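Chapter 7
Laundry and the Care of Household Textiles

Chapter Outline
7.1 Why Fabrics Are Washed
7.2 Sorting and Preparing a Load
7.3 Water, Detergent, and Motion
7.4 Drying Methods
7.5 Ironing, Folding, and Storage

Key Terms
air-drying, care label, colorfastness, drip line, fiber content, lint, load, pilling, shrinkage, soil

Introduction

Every household that owns clothing must keep it clean, and the way in which this is done has a direct effect on how long the clothing lasts. A cotton shirt that is washed in water that is too hot, dried at too high a setting, and left in a heap for two days will look old long before the cloth itself has worn out. The same shirt, given ordinary care, may serve its owner for years.

Chapter 6 dealt with the choice and purchase of textiles. The present chapter takes up what happens after the purchase. It follows the laundry from the hamper to the drawer and gives the student the knowledge needed to plan the work and to judge the result. Students who have not yet read Section 6.4, on fiber content, should do so before continuing, as the terms introduced there are used here without further definition.

The Cost of a Load

Laundry uses water, energy, detergent, and time. Of these, time is the one most often left out of a household budget. The Jemmont Household Survey, which is used throughout this book, asked families to keep a written record of their laundry for one year. The record sheets covered 147 households in the town of Jemmont and the farms near it. Among them they bought 2,460 packages of detergent of all sizes, and many families reported that they had never read the measuring instructions on the package.

The survey also asked how clothing was dried. Most households used more than one method, changing with the weather and with the kind of article. Heavy towels and bedding were commonly dried by machine. Knitted goods, stockings, and socks were often hung indoors, even in homes that had a dryer. The reasons given were shrinkage, loss of stretch, and the habit small articles have of going missing between one machine and the next.

Soil and Fiber

Soil is the general name for any unwanted matter held by a fabric. Some soil rests on the surface and can be shaken or brushed away. Some is dissolved by plain water. Body oils and cooking fats need detergent, and certain stains need separate treatment before the article is washed at all. The longer a stain remains, the harder it is to remove – a point that will be taken up again in Section 7.2.

Fibers differ in the way they respond to washing. Wool may felt and shrink when it is rubbed in warm water. Cotton is strong when wet and tolerates repeated washing, although dark colors may fade. Most synthetic fibers dry quickly but tend to hold oily soil and to form pills where the cloth is rubbed. Many socks are blends of two or more fibers, and the care label should be followed for the blend as a whole.

Drying Small Articles

Small articles dry best when air can reach both sides. Laid over a rail, a sock rests double against itself and dries slowly along the fold. A hanger fitted with clips holds each piece separately and takes up little room, so it may be used over a bathtub or in a utility room. Dark and light pieces should be kept from touching while damp if the dye is not known to be fast.

The clips should grip the cuff or the toe lightly. Ribbed cuffs stretch under the weight of water, and many manufacturers therefore advise hanging by the toe. Before hanging, each sock should be pulled to its natural shape and smoothed with the hand.

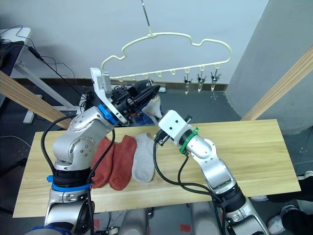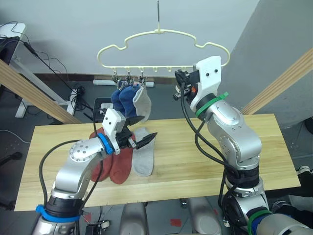
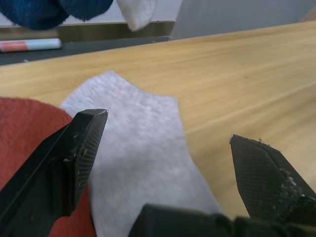 Figures 7.1 to 7.3. Socks and a light wooden work surface.

Before You Read: Two Household Laundries

The reading for this chapter compares the laundry arrangements of two families. The Prikis household lives in an apartment with a shared laundry room in the basement. The Ní Mhurchú household has a machine of its own and a drip line in the yard, which it uses from March until the first frost. As you read, make notes on the following points.

1. Which tasks does each family do daily, and which are left for a full load?
2. How does each family dry its knitted goods?
3. What changes would lower the cost of laundry in each home without adding to the work?

Keep these notes. They will be needed for the planning exercise at the end of Section 7.4, in which you will draw up a laundry schedule for a household of your own choice.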